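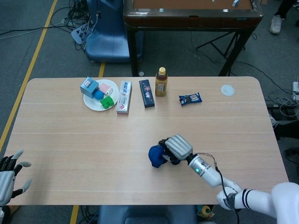 A silver-gray hand holds a soft blue object just above a light wooden tabletop.

The clerk of Bronwood has held the job through four mayors, and she would prefer that the town stop asking her where the parking money went.

"It went into the general fund," she says. "It's the first place I'd look, too."

The question is back on account of the cannabis rules. Bronwood voted 608 to 500 last fall to allow a single retail license, and the council then wrote an ordinance keeping any shop at least 300 feet from a school, a church or a playground. On the town map that leaves two parcels. One is the car wash on Stindis Avenue. The other is a pond.

"We've had interest in both," the clerk says.

Applicants have 60 days to file. The local share of the sales tax is supposed to pay for sidewalks on Filent Street, though the ordinance says only "public improvements" – a phrase that covered a fountain in the last budget.

Does she expect a fight at Saturday's hearing? She looks at the sign-up sheet, now on its second page.

"They'll all say they support it," she says. "Then they'll talk about traffic."

The hearing starts at 10 a.m. in the library basement. Parking is metered.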